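The scissors question

31st March

I spent most of this morning going through the scissors in this house. It started because I needed to open a bag of potting mix and the pair I picked up would only fold the plastic between the blades.

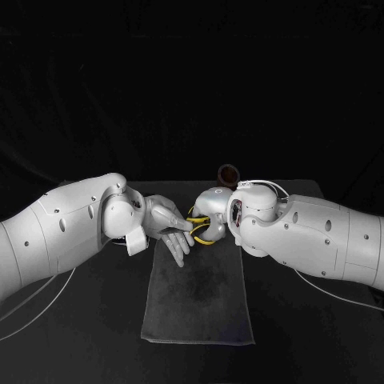 We have a lot of scissors for two people. They live in the kitchen drawer, the bathroom cabinet, my sewing box, the desk, and the garage, and they move around. The sewing pair is supposed to stay in the sewing box. I found it under the sink next to the drain cleaner, with tape residue all the way up one blade.

So I put everything on the dining table and tested each pair on the same things: a sheet of printer paper, a strip of cotton from an old pillowcase, and a cereal box. If a pair couldn't get through the paper cleanly from the pivot to the tip, it went to the left. If it did all three, it went to the right. The middle was for the ones I wasn't sure about.

Most of the trouble was glue. Packing tape leaves a film that you can't see very well, and it makes good blades feel dull. Rubbing alcohol on a cotton pad took it off. One pair needed cooking oil first, left on while I had coffee, then dish soap, then the alcohol. After that it cut fine and moved from the middle to the right.

The next thing was loose screws. If you hold scissors up with the blades open and let go of one handle, it should swing partway down and stop. If it drops closed, the screw is too loose and the blades will chew on fabric. A quarter turn fixed two of them. The kitchen ones are riveted, so I left those alone.

I don't sharpen fabric scissors myself. I tried it once on a pair of Skarent shears my aunt gave me and ruined the edge, and it still bothers me. Stelios Deligiannis, who has the repair counter behind the hardware store, charges 14 dollars a pair and usually has them back in 3 days. Two of mine are going to him this week. People will tell you to cut through folded foil or sandpaper. It smooths off small burrs, and for kitchen scissors that's good enough. I wouldn't do it to anything I sew with.

Shiuli Biswas asked in the comments last time what I use for paper patterns. A cheap pair with big handle loops. Small loops hurt my thumb after a few minutes, and the long cuts on a coat pattern take a while. I tie a piece of red yarn to the handle of the fabric pair so that everyone in the house knows to leave it alone — this has worked on my husband but not on my son.

Three pairs went out. One had a cracked handle, one was a child's pair with a bent tip, and one was so rusty at the pivot that it wouldn't open all the way. I wrapped the blades in cardboard before they went in the bin.

The rest are back where they belong. I also opened the potting mix, and the tomatoes are getting moved to bigger pots this afternoon if the rain holds off.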